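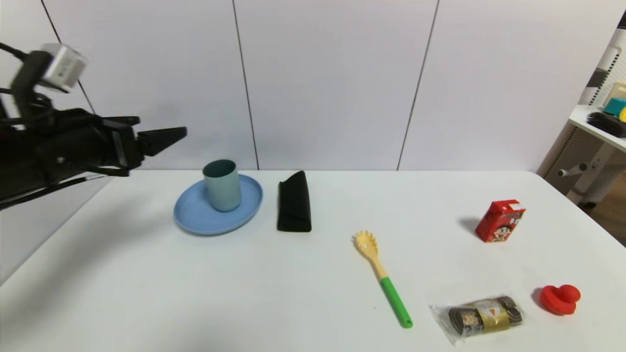
Kanchan Bajpai wrote that her parish had been through the same thing and survived it, so I'm asking here on her advice.

Our church in Dralley is between rectors. The last one retired in November, and the vestry has lined up supply priests who drive in, preach, shake hands and drive home. On the Sundays when we can't get one, a lay reader leads Morning Prayer. Attendance drops by a third on those days, as if the building had been condemned. Now the bishop's office has suggested we share a priest with St. Anne's in Cluris, 20 miles up the road. They'd get her at 8 and we'd get her at 10, or the reverse, and you can imagine how calmly that is being discussed. Has anyone shared a priest and lived to tell about it? What should we settle before we sign?

rulero_alto
Posted Sunday

We've done it for four years. Settle the following in writing, before anyone is feeling generous:

Service times, and whether they swap. Ours swap every Advent. People complain for two weeks and then forget which one they used to prefer.

Christmas Eve and Easter. Do this one first. We thought it would sort itself out. It sorted itself out in the parking lot.

Who pays the mileage, and who pays when she's sick and both churches need a supply priest.

Pastoral emergencies. One phone number, held by one person, printed in both bulletins.

Her day off. Both churches have to observe the same one, or she doesn't have one.

Also ask the diocese whether the letter of agreement has an end date. Ours ran two years, with a review at the halfway point, and that made it much easier to sell to the people who were sure it was forever. Your rules may differ, so ask before you promise anybody anything.

On attendance, we did lose a few families. We gained a decent choir, which neither church had been able to claim on its own.

pewcushion
Posted Sunday

don't do it. we tried it with the Lutherans

M. Manalastas
Posted Monday

I'd put in a word for Morning Prayer. It's a perfectly good service and it's in the book. If people stay home from it, maybe somebody could teach a short class on it before you rearrange two congregations. Ours had coffee cake. Turnout was suspiciously high.

As for the 8 or 10 question, take the 8. The sermon is shorter.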